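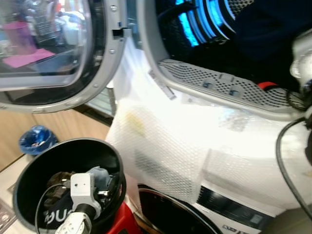
Doing laundry in a machine that is still wearing its bubble wrap

Movers wrap a washer as if it were going to sea. Then it arrives, you have 26 boxes to open and no clean socks, and the wrap stays on. Fine. A front loader will put up with this for a load or two if you do the following.

1. Find the transit bolts at the back and take them out. This one is not optional. Keep them in a bag you will lose later.

2. Cut the wrap away from the door, the detergent drawer and the controls. Leave the sides if you must. The back and the bottom edge should be bare so air can get in.

3. Open the door all the way and feel around the rubber seal. Mine had 2 coins and a hairpin from the old place in Idthorpe.

4. Run it empty once, on warm.

5. Start with darks. Navy forgives a lot – old lint, mostly. Fill the drum loosely and check that no sleeve is caught in the door before you shut it.

6. Stand nearby for the first spin. If the machine walks, stop it and level the feet. Kulsoom Dogar skipped this step and had to climb over hers to get out of the laundry room.

When the load is done, leave the door open to air. Then take off the rest of the wrap. I am told it peels right off. Mine has been on since Drerside.

Last updated: November 27, 2020

Contact | © Ardalan Hashemi | Back to top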